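Skaria regional carrier: what the state loan guarantee does and doesn't cover
Aviation Finance and Policy > Regional carriers
Thread started 2025-10-24

ledgerline
Starting a separate thread because the fleet thread is getting buried. The transport ministry has published the term sheet for the Skaria guarantee. Summary of what is in the document, without the press release language:

Facility size is 304 million, drawn in 2 tranches. The second tranche is conditional on the lessors agreeing to revised rates. The state guarantees principal only. Interest is not covered. The guarantee ranks behind the existing aircraft mortgages and ahead of the unsecured notes. Dividends and buybacks are suspended until the facility is repaid. The Altley base stays open for the life of the facility, with a minimum headcount of 740.

My reading is that this is a bridge to a restructuring. The amount is too small to refinance the notes and the conditions are too tight for it to be general working capital.

tarmac_rat
The headcount floor is the part I would look at. It says "employed or contracted." Line maintenance at Altley went to Andside last winter. If Andside's people count toward the floor, Skaria can cut its own payroll a long way and stay in compliance.

ledgerline
It's defined in the annex. Contracted staff count if they work at the base full time. So yes, Andside's mechanics count.

sinkfund
I don't agree that it's a bridge to restructuring. Principal-only guarantees are normal in this kind of program. A lender that takes interest risk will price it, and that is the point of leaving it out. The state wants a bank in the deal that has something to lose. You can't infer insolvency planning from that feature.

The seniority is also less odd than it looks. Aircraft mortgages are tied to specific airframes. The state could not get ahead of them without the mortgagees' consent, and there is no reason they would give it.

ledgerline
Fair on the interest. I'd still point at the lessor condition. If management thought current lease rates were affordable with the new cash, there would be no need to make half the structure depend on lowering them.

sinkfund
Or the ministry asked for it so public money doesn't go straight through to lessors. That has been the main criticism of every airline package I have read.

notam_nora
Question from someone outside finance. What happens to tickets already sold if the second tranche doesn't close? I have a booking into Altley.

sinkfund
Nothing automatic. The carrier keeps flying as long as it has cash and an operating certificate. The regulator can ask for evidence of liquidity and can downgrade the certificate to a temporary one. If you paid by card, keep the confirmation and the receipt. Card refunds are a separate route from a claim against the estate.

tarmac_rat
Adding to that, the card processor matters more than the ticket holder in the short term. If the processor raises its holdback, the airline gets ticket money later, sometimes only after the flight has operated. That can use up a first tranche quickly. Does the term sheet say anything about holdback?

ledgerline
One line. "The borrower shall maintain its existing card acquiring arrangements on terms not materially worse." No number. "Materially" is not defined in the annex either.

tarmac_rat
Then that is the weak spot. A covenant on something the borrower doesn't control.

sinkfund
Most covenants are partly on things the borrower doesn't control. Fuel price feeds into every liquidity test. I wouldn't single this one out.

tarmac_rat
Fuel can be hedged. A processor's risk desk can't.

flatfile
I went through the older Skaria annual reports last night to check the lease figures. Paper copies, since the investor site only goes back a few years. They're out of storage now and I can look things up if anyone needs a page.
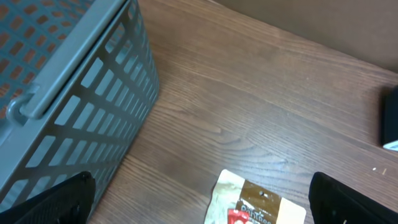
Gray slotted basket, side and rim

Lease expense is reported in two places and the totals differ. The income statement line excludes maintenance reserves paid to lessors. The cash flow note includes them. Anyone comparing Skaria's rent per aircraft with other regionals should check which basis they are using. I think the comparison in the fleet thread used the first one for Skaria and the second for the others, which makes Skaria look cheaper than it is.

ledgerline
That would be my table. I'll recheck it. Do you have the number of aircraft coming off lease before the facility matures?

flatfile
6, all turboprops. Two lessors are involved. The schedule gives lease expiry by year and doesn't list return conditions. Those would be in the individual leases, which aren't public.

sinkfund
That supports my side of this. With that many coming off lease, Skaria has something to offer: extend at a lower rate, or take the aircraft back in a slow market. A condition on lessor consent isn't unreasonable when the borrower has a decent hand.

ledgerline
Only if the market for that type is slow. Placement has picked up for cargo conversion. A lessor with a conversion customer may prefer the return.

tarmac_rat
Depends on airframe cycles. The Altley rotations are short and the cycle counts are high for the age. I would not expect a conversion shop to be first in line.

hangar_nine
Late-stage correction on a point nobody has challenged. The guarantee fee is not fixed. Page two of the term sheet says it steps up each year the facility remains outstanding. The ministry's Q&A calls it "a fixed schedule," and the papers shortened that to "fixed fee."

ledgerline
Correct, and I missed it in the first post. I can't edit it anymore. The step-up gives Skaria a reason to refinance early if it can.

notam_nora
Is Hämmerli the bank or the adviser? I have seen both.

hangar_nine
Adviser to the ministry. The lending bank is not named in the term sheet. Hämmerli wrote the liquidity review that the guarantee is based on. The published version has the cash forecast blacked out.

sinkfund
Which is standard, but it does mean none of us can test the size of the facility against anything. I'd treat any claim that it is too small or too large as a guess, mine included.

ledgerline
I'll keep my view that it's too small to deal with the notes. Their face value is public, so that part can be checked without the forecast.

sinkfund
Agreed on the notes. I disagree that they need to be dealt with inside this facility.

flatfile
Page reference for the lease table fix: note on commitments, second table, right-hand column. The left-hand column is the prior year.

ledgerline
Thanks. Corrected table will go in the fleet thread.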